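Berndale, open afternoon at the Landeo building
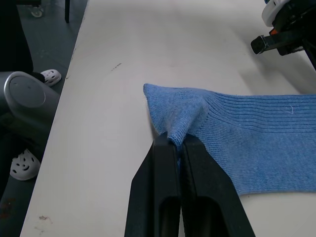
Wrist view, left arm closed on the blue sock, second arm at upper right.

September. Arrived 1:40, signed in, was given a visitor sticker and a sheet with the program on it. Henk Van Wijk was already there, reading the safety notice by the door. The first half hour was a talk by Lutz Gerlach on what Landeo does with fabric, then we were split into two groups and ours went to the tables.

The station I spent most time at handles laundry. Two arms, one white table, parallel two-finger grippers. Maham Talpur ran it. She took questions while it was working and stopped it whenever an answer needed pointing at something.

Notes on the sock task, from what she told us and from the screen:

The controller gets images from the wrist cameras and from one overhead view. The wrist view is the one that matters in the last few inches. The gripper fingers are always in the picture at the bottom, so the model has a fixed reference for where the tips are. Maham said they tried hiding the fingers with a mask early on and the grasps got worse.

Grasping flat cloth from above is a pinch. The tips come down slightly open, touch the fabric, and close, and what they hold is a fold. On the ribbed sock the fold comes up as a sharp crease. I asked if rib direction affects the pinch. She thinks it does, with closing across the ribs being easier than closing along them, but they have not run it as a separate test. I would have.

Contact height is the main failure. Too high and the tips close on nothing. Too low and they press into the table and the arm faults on force. The working band is 3 mm on thin knits. The table has scuffs and a few dark marks on it, which I took to be a fair record of the too-low cases, though I did not ask.

Training set for this task is 1,435 recorded grasps, all done by people driving the arms by hand. The target is 2,000 before they retrain. Yi-an Kwon does much of the driving and let two visitors try. Both closed early on the first attempt. I did not get a turn.

Demonstration run was 20 attempts on mixed socks. I did not keep the score and the sheet does not give it. The misses I saw were height errors, plus one where the tips caught two layers and the sock came up folded over itself. The program counts that as a success, on the grounds that the sock left the table. I disagree with this. If the next step is pairing or folding, a double-layer grasp should be logged separately. Maham wrote it down.

Asked about loose threads. A thread on the fabric is visible in the wrist image and she said the model ignores it, as far as they can tell.

Second group station was the Skenergate bin sorter, which I have seen before at the Baek plant in an older version. Same belt, new suction cups, quieter. Dae-han Kang gave the talk and had the cycle times on a card. I forgot to photograph the card. Write to him for the numbers.

Coffee at 3:30. Henk wants to know whether a pinch gripper could manage the shop towels at work. My view is yes for picking one off a flat surface and no for getting one out of a pile, at least with what we saw today. He intends to bring it up anyway.

To do: ask Maham for the force limit setting and the finger tip material. Return the visitor sticker holder, which is still on my jacket.

Left 4:15. Traffic bad as far as the bridge.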